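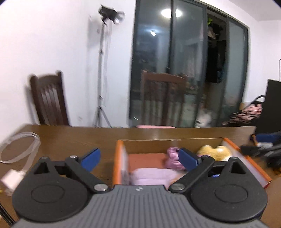 Why does wood have lines in it?

Home Plants Animals Weather Things at home For teachers

If there is a wooden table in your home, put your face close to it and look at the top. Probably you will find many lines. Some are straight and run from one end to the other. Some bend like a river on a map, and some go around a dark spot as if they do not want to touch it.

Nobody has painted these lines with a brush. They were inside the tree, and the tree made them while it was growing. We call them the grain.

To understand the grain we must first go outside and visit a tree.

How a tree becomes fat

A tree grows in two ways. The ends of the branches and the roots become longer, and this makes the tree tall and wide. At the same time the trunk becomes thicker.

Many children think that the whole trunk is stretching upwards, like a piece of dough when you pull it. It is not so. If you hang a small bird box on a trunk at the height of your nose, and you come back when you are grown up, the bird box is still at the same height. Only your nose has moved.

The trunk grows just under the bark. In that place there is a very thin living layer, thinner than a sheet of paper in many trees, and it has a difficult name: cambium. You say it like this: KAM-bee-um. The cambium makes new wood on its inner side and new bark on its outer side. So the oldest wood is in the middle of the tree and the youngest wood is near the bark.

Light ring, dark ring

In countries with a warm season and a cold season, the tree does not work at the same speed all the year. In spring there is usually plenty of water and the leaves are new. The tree grows quickly, and in many kinds of tree this wood is light in colour. Later in the summer it grows more slowly. The new wood is now tighter and often darker. In winter it rests.

Next spring it begins again with light wood. One light part and one dark part together make one ring, and one ring is usually one year.

When I was small, my uncle took me to the forest behind Zerwood, where a big spruce had been cut down after a storm. We sat on our knees and counted the rings with a pencil, from the middle to the bark. We came to 41. My uncle was also 41 that August, and he was very pleased to meet a tree of his own age.

Some trees live much longer than any uncle. There are trees alive today that are more than 1,300 years old. Please do not think that somebody had to cut them to know this. Scientists can use a thin hollow drill, which takes out a little stick of wood, not much wider than a drinking straw. The rings are on the stick like stripes, and the tree can go on living.

What the rings remember

The rings are not all equally wide. A wide ring often means a good year with enough rain and sun. A narrow ring can mean a dry year, or a year when caterpillars ate most of the leaves. It can also mean that a neighbour tree was standing in the light.

If the rings are wide on one side and narrow on the other, perhaps the tree was growing on a slope, or a strong wind was always pushing it from the same direction.

In very warm and wet places, where every month is nearly like the month before, many trees do not make clear rings. Then it is much harder to say how old they are.
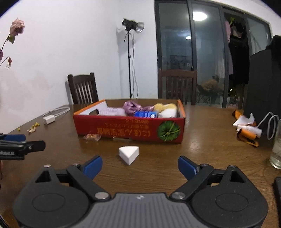 Nhung Lý

From rings to lines

Now comes the question that my pupils ask me most often. If a tree has rings, why does a table have lines?

It depends on how you cut. Think of a roll of carpet. If you look at it from the end, you see a spiral, round and round. If you could cut the whole roll from one end to the other with a giant knife, you would see long straight layers. The carpet is the same, only you have opened it in a different direction.

It is similar with a trunk. When you cut across it, you see circles. When you cut it along its length, you see the edges of the rings as lines.

There are two common ways to saw a trunk into boards.

Plain sawing. The saw cuts one board after another, straight through the trunk, like slices of bread cut the long way. Many of these boards have wavy shapes and tall pointed arches, which look a little like flames or church windows.

Quarter sawing. First the trunk is cut into four long pieces, like when you cut an apple in quarters. Then each quarter is sawn into boards. These boards have straighter and finer lines. It is more work, and more wood is left over, so they usually cost more.

And the dark spots?

A round dark spot in a board is called a knot. It is the place where a branch began. The branch was growing out from inside the trunk, and each year the trunk became thicker and closed itself around the bottom of the branch. The lines must go around it, as water goes around a stone.

A knot is often harder than the wood beside it. If you have ever tried to put a nail into a knot, you know this already — the nail bends and you become angry.

Why carpenters look at the grain

Wood is made of very many tiny tubes and threads, and most of them point up and down the tree. You can imagine a big bunch of dry spaghetti held together with glue. It is easy to split the bunch between the spaghetti. It is much harder to break all of them across.

For this reason an axe splits a log easily from the end, but it has a lot of trouble from the side. And a chair leg is made so that the lines run from the top to the floor. If they ran across the leg, it could snap when a heavy person sat down.

Try it: make a grain picture

You need a piece of thin paper, a soft wax crayon, and some old wood with a rough surface. A garden fence or an old bench is good.

1. Ask a grown-up if you may use this piece of wood.
2. Brush away the dust with your hand. Look first for splinters!
3. Hold the paper flat on the wood. A friend can help you with the corners.
4. Rub with the long side of the crayon, not with the point.
5. Write on the back where you found it.

A very smooth table will not give you much, as the varnish fills the small valleys in the wood. Old wood that has been standing in the rain is better. There the soft light parts wear away first and the hard dark parts stay a bit higher, so the crayon catches them.

My pupil Yae Yokoyama made a rubbing from the gate of her grandmother's house in Miyazaki and another from our school fence. The lines of the gate were very close together and those of the fence were far apart. She put both on the classroom wall, and we are still discussing which tree had the better life.

Words to keep

Bark: the outside skin of a tree.
Cambium: the thin living layer where new wood is made.
Grain: the direction and the pattern of the lines in wood.
Knot: the place where a branch was joined to the trunk.

Last changed 05/09/2020

This website uses cookies to remember your settings. Accept Read more

Contact | © Cutavar Children's Pages | Back to top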